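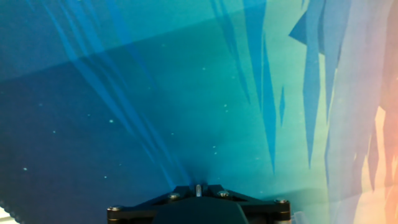 Bench notebook, October, dye room. Continuing the indigo vat trials.

7:30 am. Vat B was at 30 C when I came in, which is where we left it. Surface had a coppery skin with some blue foam at the edge. Liquid underneath is yellow-green and clear enough. Vat A is still murky. I gave it another spoon of fructose and a little lime, stirred slowly, lid back on. Will leave it alone until after lunch.

Cotton for today is the Bokmont plain weave, scoured last night with soda ash and rinsed until the water ran clear. Cut 12 strips, numbered in the corner with laundry marker. Strips 1 to 6 go in Vat B, 7 to 12 wait for Vat A. All soaked in plain water before dipping. The old batch of strips was not soaked long enough and we got pale spots, see Farah's note from the last round.

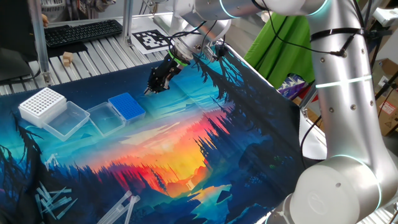 First dips in B went in at 9:15. Two minutes under, squeeze at the surface, out, hang until the green is gone. Strip 1 gets one dip, strip 2 gets two, and so on up to six. Strip 3 touched the bottom and picked up sediment, so there is a gritty patch near the number. Keeping it in the set but not using that end for the rub test.

Farah Yeoh asked whether we should go back to the Rikow powder. I would like to finish this bag of Fairweather first. The Rikow was darker per dip but I never got the same shade two days in a row, and I don't know if that was the powder or me. Worth a side by side once the strips are done.

pH in B after the third round was 10.5, down from 11 this morning. Added lime, half a teaspoon, and waited for it to settle before going on. Should have waited longer. Strip 5 came out a bit streaky on the fourth dip and evened out on the fifth.
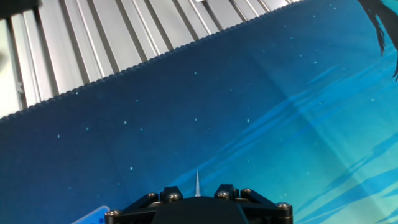 1:40 pm. Vat A has cleared some. Amber when I lift a spoonful, goes green and then blue on the paper towel, so it is reducing. Weak, though. Dipped strip 7 once and got a light sky blue with a gray cast. Holding the other five until tomorrow.

Vinegar rinse for the B strips, then plain water twice. They dry lighter than they look now, so no shade readings today. Rub tests after they have hung overnight. The Vudwood drying rack has a loose foot again and leans toward the sink. 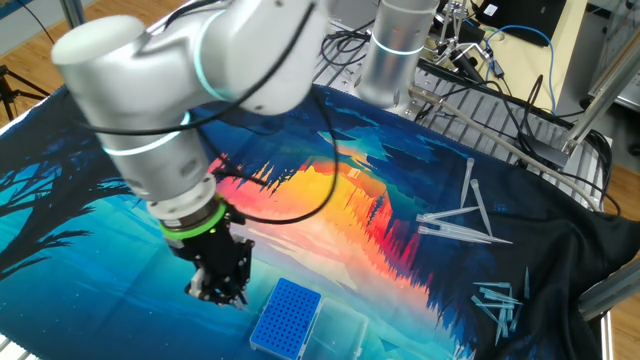 Arm above the patterned cloth, blue tip rack underneath.

To do: order more lime, we are down to the last jar. Wash the long spoon properly, it is leaving marks on the scale. Farah wants two spare strips of the scoured cotton for her madder bath, cut them from the same end of the bolt. Vat heater off at 5, lids on both.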